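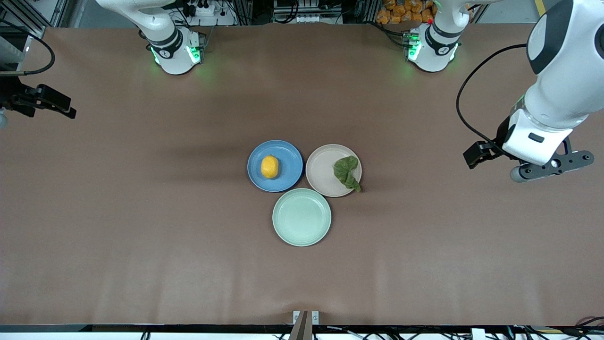
Do color-coded plates do anything for portion control?

My sister-in-law swears by a set of Kumer plates, a different color for each kind of food. Supposedly you eat less off blue. The set costs $188, which seems like a lot for dishes. Has anyone used something like this for more than a month and seen a difference?
Yolanda Pettigrew

Jörg Fuchs
Blue food looks unappetizing so you eat less of it. It's a known thing. I bought one blue plate in January and I'm down 4 pounds.

Ida Dreßler
I'd want to know what else Jörg changed in January. People who buy a special plate have usually just decided to eat less, and then the plate gets the credit. My husband and I used a set like this for 5 months. The first few weeks we were careful. After that we took seconds, on whichever plate was clean.

Size might matter a little – I do serve myself less on a salad plate – but I wouldn't swear to that either. If you're curious, buy one cheap blue plate at a thrift store and weigh your dinners on a kitchen scale for a couple of weeks, then do the same with your old plates. Also check whether the set can go in the dishwasher. Ours couldn't, and I got sick of washing it by hand.

Last updated: January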